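Why Do Shadows Change Size?

Have you ever made a rabbit on your bedroom wall with just your two hands and a lamp? If you have, then you already know a little about shadows, and if you haven't, well, tonight might be a very good night to try!

Light likes to travel in straight lines. It zooms out of the lamp, across the room, and lands on the wall. When something gets in the way (your hand, say, or a very patient cat), the light can't bend around it to fill in the space behind. The darker patch left on the wall is what we call a shadow.

Now, slowly move your hand toward the lamp. Look how big your rabbit grows! Close to the lamp, your hand blocks a wide slice of the light, so the shadow spreads out. Walk back toward the wall and the rabbit shrinks again, and its ears get nice and sharp too.

My friend Azra Vukadinović puts on shadow plays at the Bekberg library every October, and her favorite is a story about a giant named Amila. The giant is a paper puppet only 5 inches tall, but when Azra holds her up near the light she fills the whole sheet!

Pale backgrounds

A plain, pale background is lovely for shadow shows, and it helps dark shapes stand out as well, even when they aren't shadows at all. Look at how easy it is to follow the edges of something dark against white.
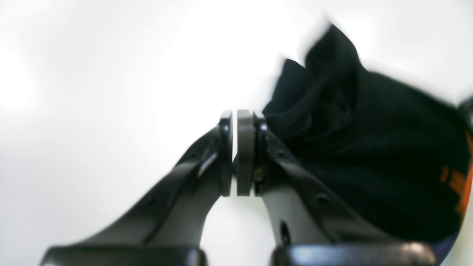 Try it outside

The sun makes shadows too, and they change all day long. Stand in the same spot at noon and again at 4 o'clock, and ask a grown-up to draw around your shadow in chalk both times. Which one is longer? Remember never to look straight at the sun, please, even for a second.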